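Home News Exhibitions Visit Press Contact

This site uses cookies to improve your visit. By continuing to browse, you agree to our use of cookies. Accept | Settings

FOR IMMEDIATE RELEASE

MORNERO CENTER TO OPEN "WITHIN REACH," A DISPLAY OF SMALL HOUSEHOLD OBJECTS

The Mornero Center for Domestic Design announced today that it will open "Within Reach," a new display on the small objects people keep on tables, shelves and windowsills at home. The display opens in November in the lower gallery and will remain on view through the spring. Admission is included in the regular ticket.

"Within Reach" draws on the Deligiannis Bequest, a group of 108 household objects left to the Center by the Deligiannis family. The bequest has been in storage for 17 years while the lower gallery was used for offices. Most of the objects are small enough to be held in one hand. Many have no maker's mark, and for several of them the Center's records give only the room of the family house in which they were found.

The Center has chosen to show the objects in small groups, at the height at which they would have been used. Earlier displays at Mornero placed such pieces in wall cases, with a single long label for each case. In the new arrangement, each group has its own setting and its own short label, printed in large type.

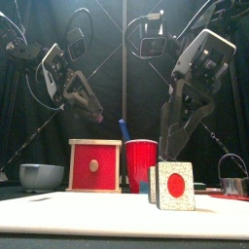 Decisions about height and background took up much of the planning period. The design studio Tastora, which was hired to plan the lower gallery, tested several wall colors before recommending fabric. A low table set in front of a black curtain lets a speckled block stand out clearly, and pale or patterned pieces in general gain from a dark, even background. The same treatment is less kind to dark objects, and Tastora has adjusted the lighting plan to allow for this. Lamps will be placed to the side of each group so that edges and corners can be made out from the main visitor path.

The objects are grouped by size and shape. The Center considered arranging them by date, but the dates in the family's own list are incomplete and, in a number of cases, disagree with one another. Grouping by shape also allows pieces from different rooms of the house to be shown together. A kitchen object may share a table with something from a desk drawer, and the label will give both locations where they are known.

Blocks and other plain, solid forms make up one section of the display. They are among the least documented items in the bequest. The family's list describes them by color or by position on a shelf and seldom by use. The Center has kept those descriptions on the labels and has added new notes only where staff were able to confirm them.
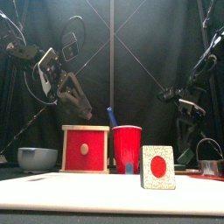

Evangelia Economou asked during the planning review that dark green pieces be kept together wherever the grouping by size permitted it. Small differences between one dark green and another are easy to miss when the pieces are shown apart, she said, and visitors should be given a fair chance to compare them. The Center has accepted the request, and the layout of the final tables has been changed to reflect it.

The change affects the spacing of the display as well. Flat pieces will be set far enough from upright ones that neither blocks the view of the other from a seated position. Benches will be provided beside every second table, and the path through the gallery has been widened for wheelchairs and strollers.

Vira, the Center's printing partner, will produce a checklist of the full bequest to accompany the display. The checklist runs to 103 pages and gives the size, color and condition of each object, with the wording of the family's list printed in full. Copies will be sold at the front desk. A large-print edition may be requested in advance, and a reading copy will be kept on a stand at the gallery entrance.

School groups may book a guided visit in the morning, before the gallery opens to the public. During these visits, students will draw one object from two different sides and compare the results. The exercise is intended for children aged eight and older and requires only paper and pencil, which the Center will supply.
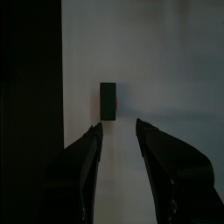

According to Antigoni Kalogeropoulos, the side of an object that faces the visitor should be treated as a decision and recorded like any other. She noted that a block may look nearly black from the front and show quite another color along one edge, and that a turn of a few degrees can change what a visitor remembers of it. She has asked that the position of every piece be written down when the tables are set, and that the notes be kept with the records of the bequest.

The Center will follow this practice throughout the run of the display. Certain objects will be turned at midseason, and the labels will be revised where the new position brings a different side into view.

The lower gallery holds up to 100 visitors at a time. Timed tickets are recommended during the opening weeks and may be reserved through the Center's website or at the front desk. Members may enter without a reservation.

About the Mornero Center for Domestic Design

The Mornero Center collects, cares for and displays objects made for use in the home. Its holdings include furniture, kitchenware, textiles and small household goods. The Center is open to the public year-round.

Press inquiries should be directed to the Center's press office. Interview requests and requests to visit the lower gallery before the opening will be answered in the order in which they are received.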